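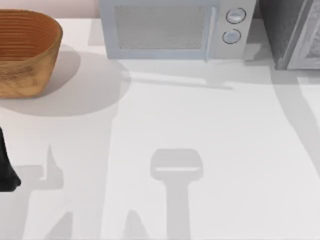 A simulated kitchen counter with a basket, a microwave and part of a robot gripper at left. Rendering: Desier group

Robots that practice in simulation have a well-known weakness. Give one a thousand tries at picking up a basket in a virtual kitchen and it will get very good at that basket, on that counter, in that light. Change the light and it can fall apart.

A small team working on a project called Desier thinks it has found a cheap way around the problem, and the early numbers are a treat to read. The group's method teaches a two-armed robot to judge for itself which of its cameras is worth listening to at any given moment. It needs no new hardware and no extra human demonstrations, and the whole thing trains in less than a day on one desktop machine.

"We kept staring at the failures and seeing the same thing," said Tamara Zakharchenko, who leads the project. "The robot had a perfectly good look at the object from one camera and a useless look from another, and it trusted them both the same amount. Once you notice that, you can't stop noticing it!"

Most robot learning systems of this kind take in all their camera views at once and blend them. That works well when every view has something to offer. But a camera that rides along with an arm spends plenty of its time pointed at blank counter, or pressed up so close to something that there is little to go on. The blended signal gets muddy, and the gripper drifts.

Desier adds a small scoring network that sits in front of the main controller. During training, the team hides one view at a time and measures how much the robot's next planned move changes. If hiding a view changes nothing, its score goes down. If hiding it throws the plan way off, the score goes up. The scorer learns to predict those numbers from the pictures alone, so by test time nothing has to be hidden.
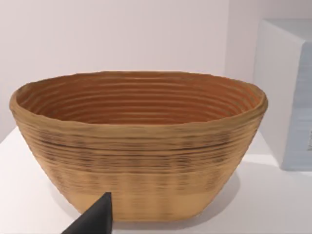 Baskets and bowls turned out to be the perfect test. A ridged surface throws off small shadows that shift as the arm moves, and a wide rim gives the fingers many places to grab, some of them bad. Jasper Claeys, who built the virtual kitchen, made the lighting change from one run to the next, so that the shadows of the arms themselves would fall across the work area and cause trouble.

The training set held 3,841 simulated runs. The team then tried the finished system on 302 fresh ones, with counter layouts it had never met. The older blending method missed its grasp in 40 percent of them. With the scorer switched on, the share of missed grasps dropped by almost half.

What delighted the group most was where the gains came from. Easy runs barely changed. Nearly all the improvement showed up in runs where at least one camera had a poor view for several seconds in a row, which had been the hardest cases from the start. In those stretches the scorer turned the weak view down and leaned on the others, then brought it back as soon as it had something useful to show.
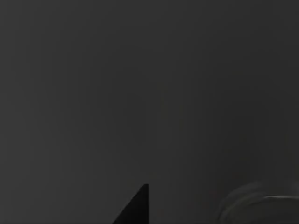 What comes next

Everything so far has happened in simulation, and the team is open about that. Real cameras bring blur, dust and glare that the virtual kitchen leaves out. Wouter Groen is now setting up a physical version of the counter at the Peltoreo lab, with two arms and a set of 6 baskets in different sizes. The first real-world trials are planned for January.

Ans Lambrechts, who studies robot vision and was not part of the work, called the result "lovely, and a little annoying, in the way simple ideas are when you didn't have them." She would like to see how the scorer copes when every view is poor at once. Zakharchenko says that test is already on the list.

The group plans to release its code and the full set of kitchen layouts once the physical trials are done.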